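Watura metal bin, gray, open top. 4 stars

Got the Watura bin for the workbench, 13 weeks in now. Replaced an Oltden plastic one that split in November. Paid 49, shipping was slow but whatever.

Good: sloped sides, so small stuff slides down where you can reach it. Wipes clean. Doesnt skate around on a wood top.

Bad: scuffs easy. Loud when you drop things in, realy loud. No lid, wish they sold one.

Would buy again, maybe two. Skip the Oltden.

Eetu Laitinen, Povinbridge

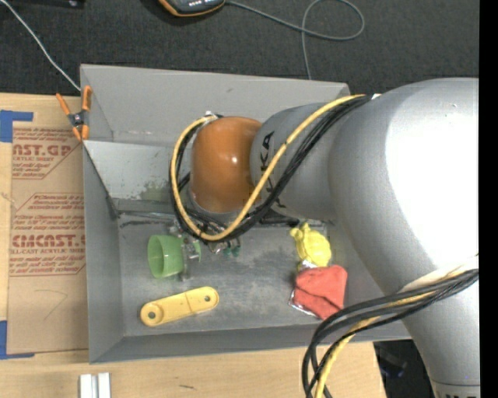

The bin on the wood tabletop, green cup on its side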